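Abera Kitchen Kit – trial notes and data card
Kept by Robel Wolde. Last edited 9 July 2022.
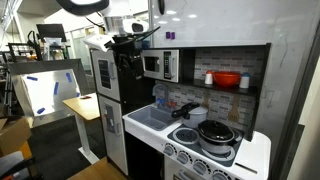

What the kit is
Abera is sold by Bredis as a ready-made manipulation set: a play kitchen, a box of toy cookware, a mounting guide and a licence for the recording software. You supply the arm. The brochure says "any lab, one afternoon". Ours took two days, and the guide has a page missing.

What we recorded
875 episodes over 7 tasks, mostly moving the lidded pot, the saucepan and the bowl between stove, shelf and sink. The brochure talks about 2000 episodes a week. We never got near that, and I'd like to see the lab that did.

Claims we couldn't back up
- "Realistic household behaviour." It's a toy kitchen. Toy lids weigh next to nothing, and a policy trained on them may not cope with a real pot.
- "Self-labelling." Mitiku Feyisa checked 100 labels by hand and fixed a good many – mostly grasps marked as finished too early.
- "Works with Stukoteck grippers." Not tested.

Known problems
Lighting isn't controlled. The background changes between sessions. Fridge door tasks are under-represented.

Compared with
Sokwood's tabletop set, which is duller, cheaper and better documented.

Use
Fine for pretraining or a quick check of your pipeline. Don't quote success rates from it as home performance. Licence terms are in LICENCE.txt – read section 4 before you share anything.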